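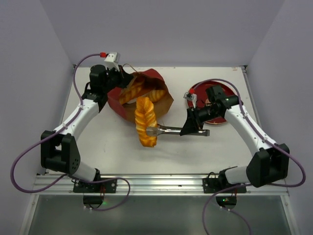

crumbtray_lindix
Senior Member, 171 posts
July 31, 2018

OK so I need opinions. The bakery by the Pritholm bus station now charges for paper bags and my sister thinks I'm nuts for caring. It's 10 cents! I know! But I've been buying twisted pastries there for 11 years and it bugs me every single time. Do you all bring your own bag, or just pay up?

ovenmitt7
Regular

Pay up. It's a dime. I spend more than that on gas driving over there.

What bothers me way more is when they put warm stuff in plastic. The crust goes soft before I'm even home. Paper every time, please.

Anozie_bakes
Member

Disagree with ovenmitt, sorry. I bring a cotton bag and it's better in every way. Bread stays fine overnight, you shake out the crumbs, done. The handles on those paper ones always rip on me, usually in the parking lot (ask me about the rye loaf).

crumbtray_lindix
Senior Member

See, I've never had a handle rip. Maybe you're buying heavier bread than me?
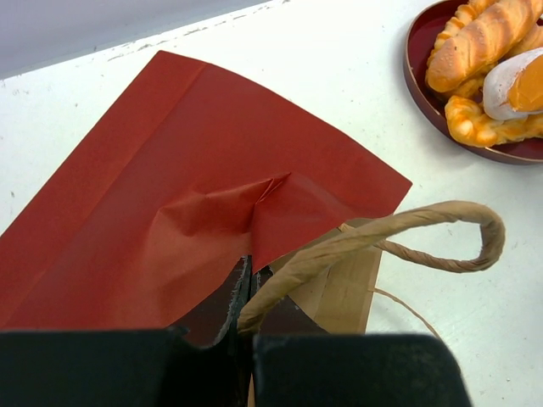 Anyway, I do reuse mine. I fold them flat behind the toaster and get a few trips out of each one, until the butter soaks through and then it goes in with the kindling. The cotton bag thing I tried last December, and all my pastries came out tasting like laundry soap.

Anozie_bakes
Member

Use less soap lol. Rinse it twice and hang it outside.

broltetel_fan
New here

Does anybody else go to the Broltetel place across the river? Bags are still free there, but the pastries are kind of dry, so I don't know if that's a win.

ovenmitt7
Regular

Dry is generous. I'd take the 10 cent bag.

crumbtray_lindix
Senior Member

Same, I guess. Still going to grumble about it at the register though. Anozie, what size is your cotton one? Would a long loaf fit?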